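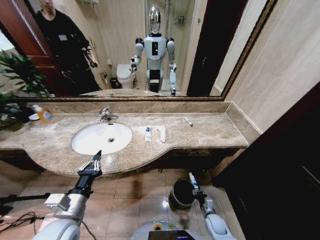 Counting the cheese

In August I decided to find out how much I eat. My pants had raised the subject first, and I felt I owed them a reply.

My sister-in-law, Araceli Cordero, put me onto an app called Folitell, where you type in your food and it tells you what you've done. She has used it since spring and now says things like "that's a lot of fat for a Tuesday-sized snack," a sentence I have thought about more than I'd like.

The first day went well. Oatmeal, an apple, soup. I was a saint until nine at night, when I ate cheese standing up in front of the refrigerator, and then had to decide how to enter it. Folitell wanted grams. I own a kitchen scale, a Gemby, bought for a bread phase that lasted two loaves. I put new batteries in it and cut a piece the size I would normally call "a little cheese."

It weighed 116 grams. The package said a serving was 30.

I checked the scale with an unopened bag of rice, hoping for a malfunction. The scale was fine. I had been eating nearly four servings of cheddar and calling it a taste.

After that I weighed everything for a couple of weeks. Peanut butter was bad. A level tablespoon of peanut butter is a sad thing to look at, and I don't believe anyone has ever stopped there without a witness. Olive oil was worse. I pour it the way my mother does, until it feels friendly, and I had never once written it down because in my mind oil was equipment, like the pan. Cereal I would prefer not to discuss. Lettuce, on the other hand, I can have all day, and I have seldom felt so free or so uninterested.

Cheese also turned out to have a lot of protein and calcium in it, which I announced at dinner. Araceli asked how much sodium. I changed the subject.

I quit logging before the month was out. The last straw was my neighbor Remedios Montes bringing over a potato omelet, still warm, and me asking her how many eggs were in it. She said "enough" and looked at me as if I'd asked to see a receipt.

The scale stays on the counter, though. I still weigh the cheese, most nights. I cut 40 grams, since 30 is an insult, and I sit down at the table with it and a few crackers. The crackers I don't weigh. The pants and I are on better terms, and I'm making the omelet myself this weekend, with five eggs and onion, if Remedios will tell me how long she cooks the potatoes.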